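Vonora Lab
@vonoralab

1/ Vonora Lab has released the results of its study on wrist-camera re-centering for shelf picking. A short summary follows in this thread. 21/12/2022 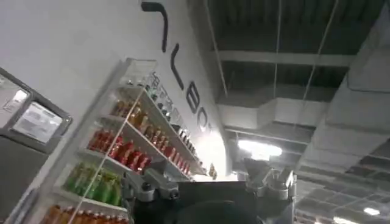
2/ The study asked one question: can an arm correct its own approach to a shelf using only the camera at the wrist, with no fixed camera in the room and no map of the store?

3/ Shelves of bottled drinks were chosen as the main test. Bottles of one product stand close together and look nearly the same, which makes it hard for a vision system to tell one from its neighbor. Glare from overhead lighting adds to the difficulty.

4/ The method, which we call Ornine, splits the approach into short moves. After each move the arm stops, takes one new view, and estimates how far the target has shifted from where the last view placed it. The next move is planned from that estimate alone.

5/ Earlier work in our group planned the full path from a single view taken at the start. Small errors in that first view grew as the arm moved closer. We kept the earlier planner as the baseline and ran both on the same hardware with the same gripper.

6/ The training set holds 3472 approach sequences. Wrist angle was varied on purpose, and many views are steeply tilted. Sequences in which the gripper hid part of the shelf were kept in the set.

7/ Each planner was then given 400 test approaches. An approach counted as a success only if the fingers closed on the requested bottle and no other bottle was moved out of its place.

8/ Ornine succeeded in 346 of 400 approaches. The baseline succeeded in 225 of 400. Both planners received the same list of targets in the same order.

9/ Most of the remaining Ornine failures occurred in the last move, when the fingers covered the target and the camera had little left to compare. Color helped between rows. It gave no help within a row, where the planner had to rely on caps and the gaps between bottles.

10/ The gain has a cost in time. Stopping for each view makes the approach slower, and the present version is not suited to work where speed is the main concern. A version that takes views while moving is being tested under the name Krajčí.

11/ Limits of the study: one arm, one gripper, rigid bottles only. Cans, pouches and loose produce were not tested. The results should not be read as applying to them.

12/ The full report was prepared by Ronja Nyberg and the manipulation group. It includes the scoring rules and a list of every failed approach. A second report, covering Krajčí, is planned for March.

13/ Requests for the test protocol may be sent to the lab through the contact form on our website. Please state your institution and the arm you intend to use.

We use cookies to improve your experience and to measure traffic. By continuing to use this site you agree to our cookie policy. Accept all Manage settings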